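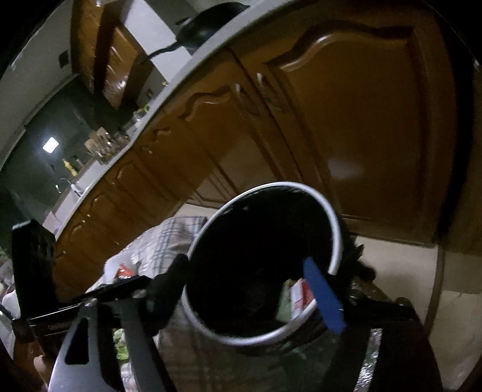 What should go in the kitchen bin, and what should stay out of it?
Food wrappers and torn bags that can't be cleaned belong in the bin. Peelings, clean foil and anything with a few more uses left in it deserve a second look before the lid goes down.

OKWOOD, 2023-12-10 – Pearce, the household supply company that has been helping families keep their kitchens in order for 53 years, is very happy to announce that its Clear Counter kitchen tidying program will open to every household in Okwood and neighboring Skonport this coming March, free of charge and with no sign-up deadline to worry about.

The program grew out of a small trial in Okwood, where 900 households agreed to spend ten minutes each evening going over their counters, sorting what had piled up during the day, and emptying the bin before it got too full to be pleasant. Each home got a printed guide, a roll of bin liners and a phone number to call with questions (and people did call, often just to chat about what to do with a drawer full of twist ties!).

"We all know that counter – the crumpled chip bag, the bit of foil, the dish towel that has been there since breakfast," said Delwyn Kingi, who runs the program for Pearce. "I have one just like it at home, and I'm supposed to be good at this. What we wanted was something a tired person could do after supper without feeling scolded."

The new guide has been rewritten from front to back by Tobias Fitzsimmons, with a longer section on washing out bins and a page on folding liners over the rim so they don't slide down inside. Families in the trial asked for both.

Pearce expects to hand out some 3,000 starter kits this spring. Of those, 2,425 have already been packed at the company's Skonport warehouse, and the rest will be ready by the end of February. Kits can be picked up at the Pearce store in Okwood or delivered to residents who have trouble getting out.

Questions about the program, kit delivery or large-print copies of the guide may be directed to Tane Halliday at the Pearce customer desk in Okwood.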